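Towels on Chairs
by Melur Jugah
April

Clavell has a kitchen, a rack and 44 hooks. The towels prefer the red chairs. A short tour follows, for anyone at Purba who still believes in the hooks.
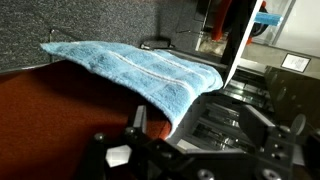
Light blue, two pale stripes, a bit frayed at the edges. Surachet Sombatkul calls it the good one.

One chair is never enough, so the habit has spread to its neighbor. I count this as interior decorating — the carpet is dark gray and needs the help.
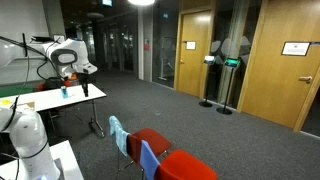 The corridor side

Leafy decals on the glass, a honey-colored door, and blue cloth at chair height. Wulan Ginting wants a third chair.

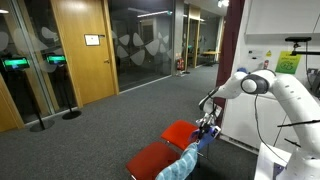
Two red chairs, hard at work. The hooks remain available.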